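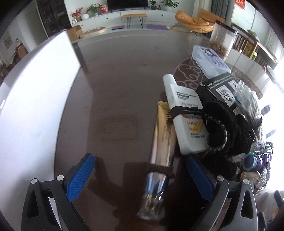 Gold tube, dark brown tabletop

Practice Systems Board > Records and Recalls > Duplicate charts after merging two clinic databases

zosman_pm
23 Dec 2021
We absorbed a two-doctor practice in Gruvilcombe and imported their database into ours. Both sites were on Sorley, same major version. The import ran overnight and the log shows no errors. The duplicate report now lists 269 candidate pairs. Matching was on surname, date of birth and health card number, so I expected most of these to resolve on import.

Three questions:
1. Does the Sorley merge tool keep recalls from both charts, or only from the chart marked primary?
2. Is anyone merging in bulk, or is it one at a time?
3. Do you leave a note on the surviving chart?

Zulkifli Osman, practice manager

amirul_w
1. Primary only, unless "carry forward reminders" is ticked on the second screen. It is unticked by default. The setting does not persist between sessions, so check it every time you log in.
2. One at a time.
3. Yes. Date, initials, old chart number.

dwattimena
Amirul is right for the desktop client. On the hosted version the box is ticked by default and the label is "retain active recalls". Inactive recalls are dropped in both cases. If your doctors rely on the history of a completed recall (cervical screening is the usual one), export it to PDF from the secondary chart before merging and attach it afterward.

zosman_pm
Desktop client. So the order is export, tick, merge, attach, note. At five minutes each that is a fair amount of staff time. Is there a reason not to bulk merge the pairs where all three fields match exactly?

irfanw
We did a bulk merge in May on a database with 2,000 active patients. The vendor ran the script for us. All exact matches on name, DOB and card number. It went through cleanly and I would do it again. Manual merging has its own error rate, particularly after the first hour.

ysitompul
I disagree with Irfan on this one. An exact match on three fields does not establish that the clinical content belongs to one person. We had twins with the same initial and the same surname, and the previous clinic had entered one card number on both charts. The given name was not part of the match. It would have passed a bulk script.

irfanw
Our script included given name. Zulkifli's import criteria were surname, DOB and card number, so the given name would have to be added. I took that as understood but should have written it.

ysitompul
Then we are closer than I thought. I would still want a person to open both charts. The merge in Sorley can't be reversed by the user, and the vendor's only remedy is restoring the whole database from backup. You lose everything entered after the backup was taken.

amirul_w
There is a partial undo. Under Audit you can see which documents came across and reassign them singly. It does not restore billing.

dwattimena
It also does not restore allergies, which are combined into a single list with no source chart recorded. That is my main objection to bulk. Free-text allergies from the second chart land at the bottom with no reaction or severity filled in.

zosman_pm
Thank you. Does the combined list trigger prescribing alerts if the entry is free text?

dwattimena
No. Only coded entries trigger alerts. You need to recode them by hand, and in our clinic a physician has to sign off on that – it is not a clerical task.

corton_user
Slightly off topic, but check your lab feed. We receive results through Corton and the gateway matches on the lab's copy of the chart number. After a merge, anything filed under the retired number goes to the unmatched queue. We had 147 results sitting in there before a locum asked where her potassium levels were. The queue holds 500 and then stops accepting. It does not send a warning.

zosman_pm
We are on Corton as well. Is there an alias table?

corton_user
Yes, under Gateway > Identifiers. Add the retired number as an alias of the surviving one. You can upload a CSV. Do it the same day as the merges.

irfanw
Confirming the CSV works. Two columns, no header row. Leading zeros are stripped if you open the file in a spreadsheet first, so use a text editor.

amirul_w
Or format the column as text before you import it. Either is fine.

ysitompul
What I would suggest to Zulkifli: sort the pairs by next appointment date and merge the ones booked in the coming month first. The rest can be done as patients phone in, with reception confirming the address and previous clinic. Flag both charts in the meantime.

irfanw
The risk with that is a doctor writing in the wrong chart for months. I would set an end date.

zosman_pm
Decision for now: manual merge, appointments first, given name checked, allergies to a physician for recoding. Aliases uploaded to Corton at the end of each session. I will ask Sorley for a price on the script for whatever remains and post it when I have it.

dwattimena
Ask them at the same time whether the script leaves a chart note. The one we were quoted did not.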